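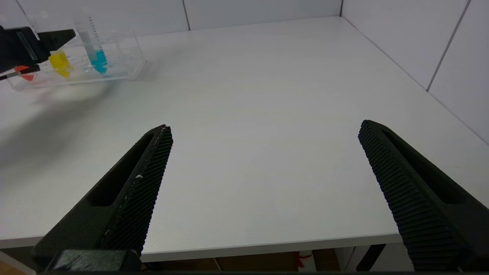

4.2 Comparing finger pads before you commit

The Rilwood data sheet says its textured pads hold any smooth tube. Treat that as a claim to test on your own bench. A grid of small raised nubs, like the one on the inner faces of these fingers, can look convincing and still let plastic turn under load. Run the steps below with both the Rilwood and the Mellor pads, and write down the drops as well as the holds.

1. Open the gripper fully and jog it clear of the rack.
2. Set closing force to 5 N in the Kultix controller. Ignore the "auto" setting. Ynyr Craddock tried it in June and got a different force each time.
3. Lower over an uncapped tube and close on the body, below the rim.

CAUTION: Keep the second arm parked while the first one moves. The collision check is slower than the manual suggests.
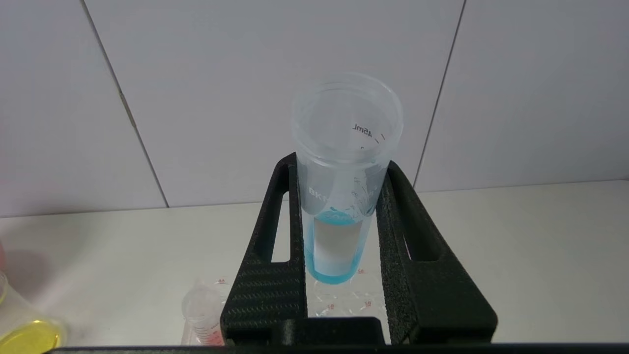

4. Lift 85 mm and hold for 6 seconds.
5. Lower the tube, open, and check whether it has rotated against the mark you made on it.

NOTE: A wrist camera will not show you a small slip very well. Check by eye from the side, with the arm stopped.

Repeat until you have 340 lifts per pad type. Efa Gough thinks fewer will do. We have not seen her numbers.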